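**Ich war im Café aus Monddale. Ich habe den Eisbecher gegessen. Thread, weil ich sonst platze 🍨**

---

Für alle, die als Kinder draußen gespielt haben: Monddale war diese Vorabendserie mit dem Leuchtturm, dem ewigen Nebel und dem Café, in dem sich alle ständig getrennt haben. Und immer, wirklich immer stand dabei der Nebelbecher auf dem Tisch. Hohes Glas, Brombeersoße, ein Berg Sahne, obendrauf ein Stück Baiser. Gegessen hat ihn natürlich nie jemand, die haben nur mit dem Löffel drin rumgestochert und geweint.

---

Ich will diesen Becher, seit ich in der Grundschule war. Ich habe meiner Mutter damals versucht zu erklären, dass Vanilleeis mit Brombeermarmelade NICHT dasselbe ist. Sie sah das anders.

---

Gedreht wurde in Wuvasham, das ist ein echter Küstenort, und das Café gibt es auch in echt. Heißt Antoniuk, in der Serie hing bloß ein anderes Schild dran. Innen ist angeblich fast alles wie damals. Das weiß ich seit Jahren und bin trotzdem nie hingefahren, immer kam was dazwischen. Umzug, Job, kein Geld, noch ein Umzug.

---

Jetzt also doch! Von Zineck aus mit dem Zug, dann mit der Fähre, dann mit einem Bus, der an jedem Briefkasten hält. Ich hatte mir für die Fahrt die Folge mit der geplatzten Hochzeit runtergeladen und auf der Fähre zwei fremden Leuten den Plot erklärt. Sie waren sehr höflich. 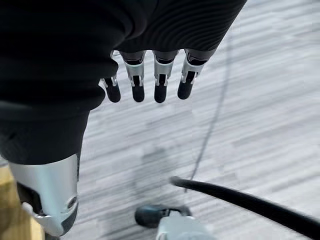
*Vier Finger, schwarze Kuppen, Teppich.*

---

Wuvasham ist kleiner, als es im Fernsehen aussieht. Der Marktplatz, über den in der zweiten Staffel gefühlt eine Viertelstunde lang gerannt wird? Den überquert man, während man sich die Jacke zumacht. Der Leuchtturm steht auch gar nicht am Hafen, den haben sie wohl immer von der anderen Seite reingeschnitten. Zum Leuchtturm geht man einen Feldweg lang, an Schafen vorbei, und dann sind es über 200 Stufen. Ich bin oben gewesen. Ich konnte oben nicht sprechen.

---

Kein Nebel übrigens. Strahlende Sonne. Ich war ein kleines bisschen beleidigt.

---

Zum Café: Die machen um 11 Uhr auf und ich stand um halb elf vor der Tür, wie so ein Kind vor dem Freibad. Vor mir schon eine Familie in selbst bedruckten Monddale-Shirts und eine Frau mit Hund, die einfach nur Brötchen wollte und uns alle sehr müde angeguckt hat.

---

Und dann kommst du rein und da ist die Theke. DIE Theke. Mit dieser grünen Kante, an der in der Weihnachtsfolge das Tablett runterrutscht. Ich habe sie kurz angefasst und so getan, als würde ich mich abstützen.
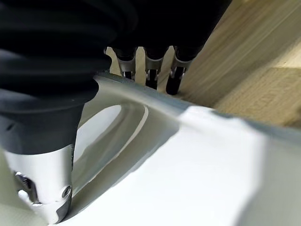 Zuletzt bearbeitet: März

Nachtrag, weil ich jetzt ständig danach gefragt werde: Nein, den Fenstertisch kann man nicht reservieren. Man kann Tische hinten im Raum reservieren, aber der am Fenster geht nach Reihenfolge an der Tür. Die Familie in den Shirts hat ihn bekommen. Ich gönne es ihnen. (Ich gönne es ihnen nicht.)

---

Ich saß also hinten neben der Garderobe, mit Blick auf einen Schirmständer, und habe die Karte aufgeklappt. Dicke Karte! Seitenweise Torten, Waffeln, Suppe, Matjesbrot. Der Nebelbecher steht ganz unten auf der letzten Seite, ohne Foto, ohne Serienlogo, ohne alles. Das fand ich total sympathisch. Die könnten damit die ganze Wand tapezieren und machen es einfach nicht.

---

Preisfrage, die kommt ja eh: Der normale kostet so viel wie ein ordentliches Mittagessen. Es gibt auch den »großen Nebel« für drei Personen. Ich war allein. Ich habe länger darüber nachgedacht, als ich zugeben möchte.

---

Dann warten. Mein Becher hat 35 Minuten gebraucht und ich habe in der Zeit jedes einzelne gerahmte Foto an der Wand studiert. Das Baiser wird wohl vor Ort abgeflämmt, jedenfalls roch es irgendwann nach verbranntem Zucker und alle im Raum haben gleichzeitig den Kopf gehoben. Wie Erdmännchen.

---

So. Der Becher.

Er ist riesig. Er ist schief. Die Sahne hängt an einer Seite über, genau wie in der Serie, ich dachte immer, das wäre Requisitenpfusch! Die Brombeersoße ist fast schwarz und kaum süß, da ist was drin, ich tippe auf Lorbeer, die Bedienung hat nur gelächelt. Unten im Glas, und das sieht man im Fernsehen NIE, liegt eine Schicht salzige Keksbrösel.

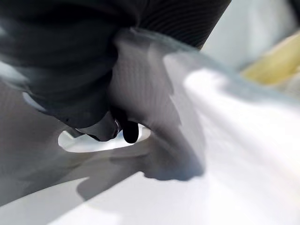
*Grau, geriffelt, unscharf.*

---

Schmeckt er so, wie ich ihn mir mein Leben lang vorgestellt habe? Nee. Ich hatte ihn mir viel künstlicher vorgestellt, so nach Kaugummi und Kirmes. Der hier schmeckt nach Erwachsenen. Beim ersten Löffel war ich fast enttäuscht, beim vierten habe ich aufgehört zu fotografieren, und irgendwann habe ich mit dem langen Löffel so laut am Glasboden gekratzt, dass der Hund von der Brötchenfrau rübergeschaut hat. (Sie war doch geblieben. Sie hatte Waffeln.)

---

Das Baiser ist der einzige Punkt, wo ich meckern muss. Sieht toll aus, splittert aber beim ersten Kontakt in alle Richtungen. Ich habe abends noch Krümel im Schal gefunden. Kein Wunder, dass die in der Serie nie reingebissen haben.

---

Zwei Tipps, falls ihr hinwollt:

Esst vorher nichts. Ich hatte mir am Hafen noch »nur ein kleines« Krabbenbrötchen geholt und das war dumm.

Und nehmt den Kaffee dazu, schwarz, ohne Diskussion. Der ist bitter und heiß und zusammen mit der Brombeere großartig.

---

Hinten im Flur zu den Toiletten hängt noch eine Liste mit allen Folgen, in denen das Café vorkommt, von Hand geschrieben und mehrfach durchgestrichen. Endstand: 46. Jemand hat mit Kuli »stimmt nicht!!« danebengeschrieben. Ich habe selbst nie mitgezählt und traue mich jetzt auch nicht mehr.

---

Ich bin danach noch auf der Mole gesessen und habe gar nichts gemacht, nur so geguckt. Irgendwann kam dann doch Nebel, so ein dünner Streifen ganz weit draußen. Der ist genau da geblieben, wo er war, und ich musste zum Bus.

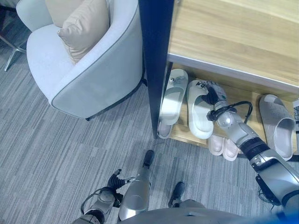
*Heller Sessel, zwei Kissen.*

---

Zu Hause in Zineck hab ich direkt versucht, die Soße nachzukochen. Brombeeren, wenig Zucker, ein Lorbeerblatt, Prise Salz. Erster Versuch: Marmelade. Zweiter Versuch: schon näher dran, aber zu dünn. Meine Mutter hat am Telefon gesagt, sie habe ja immer gesagt, dass das Marmelade ist.

---

Wenn hier jemand mitliest, der mal im Antoniuk in der Küche gestanden hat: Ist es Lorbeer? Ist es Wacholder?? Meine DMs sind offen, ich verrate es keinem.

---

Und jetzt ihr: Welches Essen aus einer Serie oder einem Film wollt ihr seit Ewigkeiten probieren? Ich sammle Vorschläge fürs nächste Mal, gern was mit weniger Stufen.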